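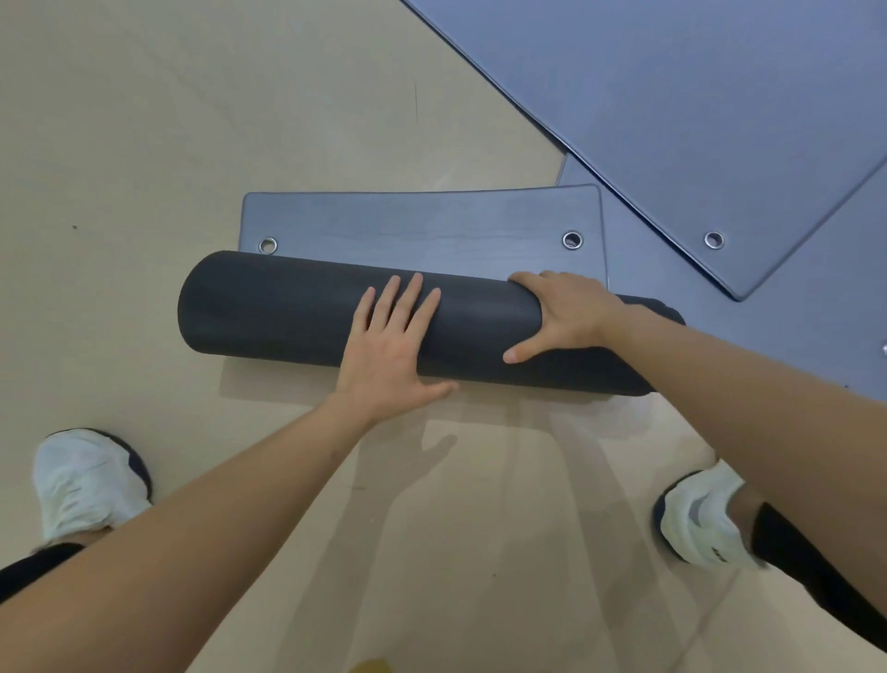

Hands on a rolled-up dark gray mat

Rent increase tied to a price index, are we reading this the same way?

Posted by Raelene Rakena, 11/02/2018
Filed under: Money and Prices > Inflation and indexes

Hello everyone, I've been reading this board for ages and have learned such a lot from it (the long thread on why bond prices fall when rates go up finally made that stick in my head, thank you to whoever started it!), so I'm hoping somebody can help me with one of my own.

I rent a small storefront in Perron, on the Avilbridge side, from a property company called Wundanus. It's a nice little place with good light in the mornings, and I have never had any trouble with them in all the time I've been there. The lease runs to 18 pages and I'll admit I only read a few of them closely when I signed. The rent is 764 a month. There is a paragraph saying that the rent "shall be adjusted in proportion to the change in the Index" between the month the lease began, which was January of last year, and the adjustment month, and the Index is spelled out as a regional consumer price index on one of the old base years. They attach the table to the back.

Well, the letter came and my new rent is going to be 860. I nearly dropped my coffee. I know prices have gone up, I buy groceries like everybody else, but that seemed like a great deal. The letter says, and I'm copying it out word for word, "Index at commencement 434.0, Index at adjustment 446.6, increase 12.6, rent increased accordingly by 12.6%."

My brother-in-law says that's just inflation and there's no arguing with it. My bookkeeper is away until after the holidays. I went and looked at the news and everyone there seems to be talking about inflation in the twos, so I can't make the 12.6 fit with anything I read. Is this regional index just a much hotter one than the national one? Or is it that the news leaves out food and gas and mine leaves them in? I have seen the words "core" and "headline" and I think I know which is which, but I wouldn't swear to it.

I'd like to understand it properly before I call them, partly so I don't make a fool of myself and partly because they've always been pleasant to deal with and I would hate to start off on the wrong foot. Thank you so much for reading all of this.

oldledger_tom

Oh my, Raelene, please don't pay that yet! I think they have mixed up points and percent, and it's a very easy thing to do. I did it myself once in front of a room full of people and I can still feel my ears going red.

An index is only a number that says how prices compare with some starting year. The starting year gets called 100 and everything after is measured against it. Yours is on an old base, so it has had decades to climb, and it had reached 434.0 when your lease began. Going from 434.0 to 446.6 is a rise of 12.6 points. To turn that into a percentage you have to divide by where you started, so 12.6 divided by 434, and my calculator gives 2.9 percent. If the index had been sitting right at 100 when you signed, then points and percent would have come out the same, and that's probably how the habit got started in somebody's office.

So your rent "in proportion" would be 764 times 446.6, divided by 434. That comes to 786.18. You can check their side too: 764 plus 12.6 percent of itself is 860.26, and they've knocked off the cents. That tells me pretty plainly what they did.

As for core and headline, headline is the whole basket, and core leaves out food and energy (they bounce around so much from month to month). Your lease should say which one it means. It makes a difference some years, but it wouldn't get you from 2.9 to 12.6 in this case, the arithmetic does that all by itself. Also bear in mind that the news is nearly always quoting the last 12 months, and yours goes back to January of last year, so you'd expect your figure to be a bit different from theirs even when everybody has done their sums right.

When you call I would just be friendly and ask them to walk through the calculation with you. Have the paragraph with "in proportion" in front of you. And do get the corrected number in writing.

mapleridge44

landlords always round up. my sister rents in Stavov and hers went up too. I'd look for somewhere else

Corinne P.

Tom has it right and I went through the same sum twice to be sure. I'd only add a couple of things from having managed small commercial leases for a good many years (I'm retired now and happily out of it).

First, please read the definition of the Index slowly, more than once if you can stand it. Some older leases really do say that the rent rises by a set amount for each point, and those were written on purpose. Yours says "in proportion to the change," and to me that means the ratio, but I haven't seen the other pages and there could be a sentence tucked away later on that changes it. Look for the word "points" anywhere, and look for a minimum increase as well, as those are quite common and people forget they agreed to them.

Second, check that 434.0 and 446.6 are really the numbers in the attached table for the right months, and from the same column. Those tables often have several columns side by side and it's terribly easy to slide over one. Put a ruler under the row.

If they won't budge, that's the time to have a local attorney look over the paragraph, and it shouldn't take them long. I do hope it won't come to that. Most of the offices I dealt with were glad to fix a mistake once it was shown to them with the numbers written out on one sheet. Let us know how the call goes, Raelene!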